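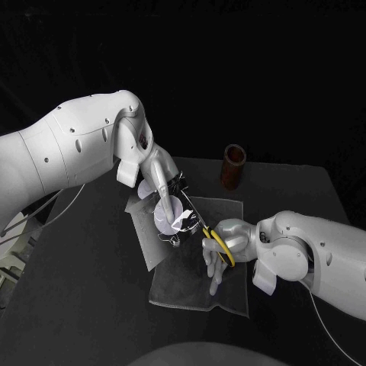
Right hand losing grip on scissors

fogh_bench: Two-arm cell, paper and film cutting. After 18 cycles the scissors creep in the right hand and the cuts wander. Recalibrated the fingers 2 times, no change. The towel lies on the table under the work, one corner folded over.

Jaltley6: Fingertip pads. Swap them and put the cell back on 5 cycle checks.

zolorine: Disagree, I'd look at the left hand first. If the thumb lets the sheet slide, the blades get dragged around.

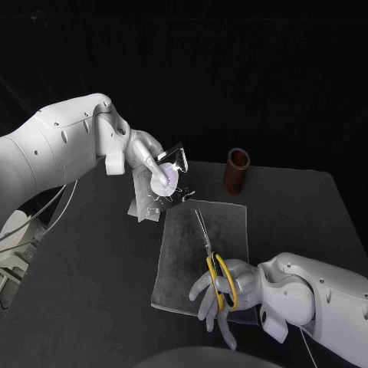 fogh_bench: Thumb pressure reads fine in the log. Pads were last changed in August.

Jaltley6: Then they're due.

zolorine: Change them, but check the cable slack under both forearms too. Ours pulled at full reach.

fogh_bench: Pads ordered. Will do the cables tonight.

Contact | © Gollness Forums | Back to top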